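How to clean and restore a thrift store plush toy

Posted 10/10/2026 by Benoît Lefèvre
Section: Toys and Games. Related articles: Storing board games, Repairing wooden blocks, Doll hair care

Secondhand plush toys are cheap, and most of them only need a wash and a few stitches. The steps are the same for a bear, a rabbit or one of the older Jondstead animals with the jointed legs. Set aside an evening for the work and a day or two for drying.

What you need
Mild liquid soap
White vinegar
Two soft cloths and an old toothbrush
A plastic cup for mixing
A pet brush with fine wire bristles
Needle, strong thread and a seam ripper
Polyester stuffing, if the toy has gone flat

Step 1. Check the toy
Read the tag first. If it says surface wash only, believe it. Squeeze the body, the head and each paw. A hard lump is usually a sound box or a battery case. Crunching means beads or pellets, and a dry, crumbling feeling can mean old foam, which falls apart in water. Toys with foam or electronics get a surface cleaning (Step 3). Everything else can be soaked.

Look along the seams for gaps and pull gently on the eyes and nose. If anything moves, fix it before washing.

Step 2. Soak
Fill a basin with cool water and add a spoonful of soap. Push the toy under and squeeze it until the water goes through. Leave it for half an hour. Very dirty toys need a second basin. Rinse until the water runs clear, then press the toy flat between two towels. Do not wring it, or the stuffing will bunch up on one side.

My first Runerier rabbit took 5 rinses and the water still had a little gray in it. The toy was fine.

Step 3. Surface clean
Stir a few drops of soap into warm water until you have foam. Pick up only the foam with the cloth and rub a small patch at a time, going with the pile. Wipe with a second cloth dampened in plain water. Use the toothbrush around the eyes and under the chin.

Step 4. Stains and smells
Vinegar handles most of what soap leaves behind. Mix one part vinegar with two parts water and test it on the underside of a foot before you go near the face.

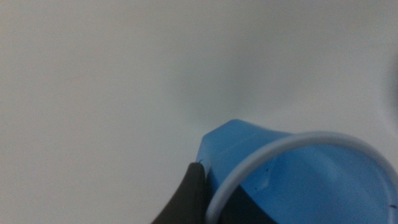
For mixing I prefer something light that won't break if it gets knocked into the sink. A bright blue plastic cup like this one does the job, as long as it stays with the cleaning things afterward. Dab the mixture on, wait ten minutes and blot it off. The smell of vinegar goes away as the toy dries.

Step 5. Dry and brush
Stand the toy near an open window or a fan and turn it every few hours. The middle dries last. Brush the fur lightly while it is still a bit damp and again when it is dry.

Step 6. Close up
Add stuffing through the back seam in small pinches, then shut it with a ladder stitch. Knot the thread and pull the end inside the body.

Next: Replacing a missing eye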